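Ronddale Residents' Help Pages
Clothing and Household – Questions

Storing striped ties between formal events
Asked by Azimi, Feb 18, 2021

I am responsible for the ties lent to members of the Dernville choral society. They are dark red with white and navy stripes, in a woven fabric, and are returned to me after each concert in varying condition. Some come back still knotted. I should be grateful for advice on two points: how the creases may be removed without harm to the cloth, and whether the ties should be rolled or hung until the next concert in April.

I do not have the care labels, as these were removed before the ties came to me. At present I lay each tie on the table, loosen it and leave it overnight before putting it in a drawer.
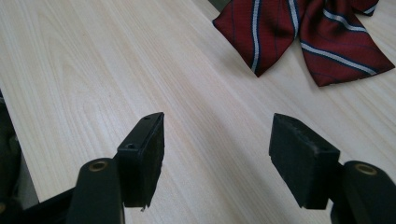

Mojtaba Hassanpour replied that the knot should always be undone by reversing the steps used to tie it. Pulling the narrow end straight through places a strain on the lining, and a tie treated in this way will begin to twist along its length. Once undone, it should be rolled loosely from the narrow end and left for 2 days. Most creases will drop out in that time. For any that remain, hold the tie in the steam from a kettle, at a safe distance, and smooth it by hand. An iron should not be placed directly on the cloth – it flattens the edges and may leave a shine.

As to storage, woven silk and polyester ties may be either rolled or hung. Knitted ties should be rolled, as they stretch on a hanger.

2 people found this answer helpful.

Second answer, from Zornis:
We hang ours. A rail on the inside of the wardrobe door is sufficient. I have not had any difficulty with creasing, although ours are worn less often.

Third answer, name withheld:
Please check for food marks before putting them away. Cold water on a white stripe may cause the red to run, so test the back of the tail first. A dry cleaner will generally press them if asked.

This question has been viewed 434 times. Further answers may be submitted by registered members.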